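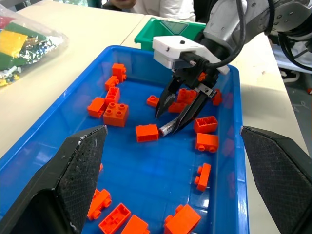
Orange toy bricks in a blue plastic bin.

I first heard of Kaewsai in February, from the woman who cuts my hair. She'd started using it to split rent with her sister, and she talked about it the whole way through my trim — I came out with shorter bangs than planned and a new app on my phone.

So what is it? A shared wallet, basically. You and whoever you live with pay in, bills go out, and everybody can see what's left. It comes from Denusden, a small payments company with 19 people on the payroll and an office over a bike shop in Prestcombe. I took the early train up to see them, and I liked the place right away (the coffee was terrible, the cookies were great!).

They've just closed a seed round, and most of it is going to hiring and a license application. They wouldn't tell me the amount, and believe me, I asked three different ways. What they would say is that 212 households were in the first trial and that the paid version will cost $2 a month.

I'm still on the fence about paying. My bank does some of this for free, just badly. But the next feature, code-named Jerker, lets you set a bill aside 30 days ahead, and I'd have loved that back when I had four roommates and one very unreliable gas account. It's due out this summer, and I've put my name on the waiting list.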